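Office diary, Grurner Court - January 2026

The month opened with the handover of the residential files from the previous managing agent. Mr Conall Doherty attended on behalf of the owners and signed for 38 sets of common property keys, of which two were found to be unlabelled. These have been placed in the office safe pending a trial of the basement locks.

The revised strata roll was received from Ms I-seul Ham and checked against the levy ledger. Three lots remain in arrears. Reminder notices were issued in the usual form, and one owner has since applied for a payment plan. The application has been acknowledged but not determined.

Considerable time was given to the lift contract. Favex has proposed an increase on renewal and has declined to hold the present rate beyond April. I have asked Vatar for a comparable quotation, to include after-hours callouts, and have advised the owners that no commitment should be made before both documents are to hand. The matter of the goods lift floor - deferred twice last year - should be dealt with in the same instrument.

Mrs Mal-soon Ma of the fourth level wrote again regarding noise from the car park roller door. I attended in the evening and formed the view that the complaint is reasonable. A work order for $600 was approved within delegation.

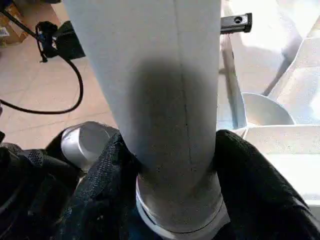 Page last changed: 21 January, by K. Blomqvist

Mr Man-sik Kang has requested consent to enclose his balcony. The by-laws do not permit it without a special resolution, and he was so informed by letter. He was courteous on the telephone but I expect to hear from him again.

The visitor parking register was reviewed. Nearly 40 entries lacked a unit number, and the concierge has been instructed to refuse incomplete entries from now on.

Outstanding at the time of writing: insurance valuation, garden tender, minutes of the last general meeting. The minutes are to be circulated first.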